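The long breakfast at Kurkell

There is a particular kind of country town in which you can get a cup of tea at twenty to six in the morning, and I have spent a good part of my adult life looking for them. You come in off the highway with your eyes gritty and your knees complaining, and there at the end of the main street is a lit window with somebody moving about behind it. I don't think I have ever driven past one.

Kurkell is that kind of town. It sits a little inland from the coast, with a silo at one end and a football ground at the other, and for most of the year its 656 residents go about their business without much interference from the rest of us. Then, one Saturday in July, 3,000 people turn up for breakfast.

The Long Breakfast began as a way of getting through the middle of winter. The hall had a good stove, the growers along Gavalas Road had more oranges than they knew what to do with, and somebody suggested that everyone might as well eat together. That first year there were 90 people at the trestles, most of them related, and the marmalade ran out by half past seven. The marmalade has never run out since, and you will hear that from several people before you have your coat off.

I came up the night before and stayed at the Flinard, a pub with a wide verandah and beds of the old sagging sort, which I happen to love. The heater in my room ticked like a cooling engine until well after midnight. By five there were already utes in the main street and a smell of onions coming from the direction of the hall, and I gave up on sleep and followed it.

It was properly cold. People from the city forget how cold the inland gets (I certainly had, and was wearing entirely the wrong shoes), and there was frost on the grass at the football ground thick enough to hold a bootprint. Families were walking in from the paddock where they'd parked, carrying rugs and torches and, in one case, a very sleepy whippet in a child's dressing gown.

You don't choose your seat at Kurkell. You're pointed to the next gap on the bench and that is where you eat, between whoever happened to be ahead of you and whoever comes along behind. I was nervous about this, being a slow starter in the mornings, but I needn't have worried. On my left was a retired shearer who wanted to talk about bees. On my right was a young couple who had moved to the district in autumn and were still working out which of their neighbours were cousins.

The food comes down the tables in waves. First there's porridge, made with salt and a great deal of stirring, then eggs, then the flat potato cakes that the town calls "lids" for reasons that changed each time I asked. After those come the toast and the marmalade. There are 13 kinds, set out on their own table with a handwritten card in front of each, and feelings run high. I liked the dark one with ginger. My shearer thought ginger had no business being there and told me so with real sorrow, as though I'd confessed to something.

And there is tea, of course, tea without end, poured from enamel pots so heavy they need two hands. For many years it was served in the hall's own china, until the crowd outgrew the cupboards and the washing-up was still going at dusk. The old cups come out now only for the first table. The rest of us drink from paper, and there's some grumbling about that each July, usually from people on their fourth cup.
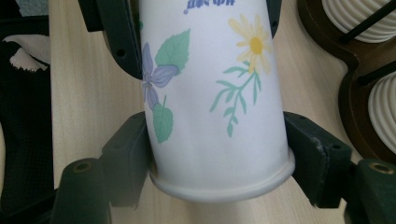 A paper cup with a violet-like flower on its side.

By nine the sun had got over the silo and the frost was going off the ground in little drifts of steam. The Flevirero Brass, who play every year whether or not their lips have thawed, had worked their way through the marches and started on the waltzes, and a few of the older couples got up and danced on the gravel in their coats. Children were rolling oranges down the slope behind the change rooms. I went back for one more lid.

I meant to be on the road by ten, and it was after one when I finally found my keys. By then I had been given a jar of marmalade, a cutting from a lemon tree wrapped in wet newspaper and very firm instructions about where to plant it. The cutting rode home on the passenger seat with the belt done up around it. It's in a pot by my back step now, and it has put out two new leaves.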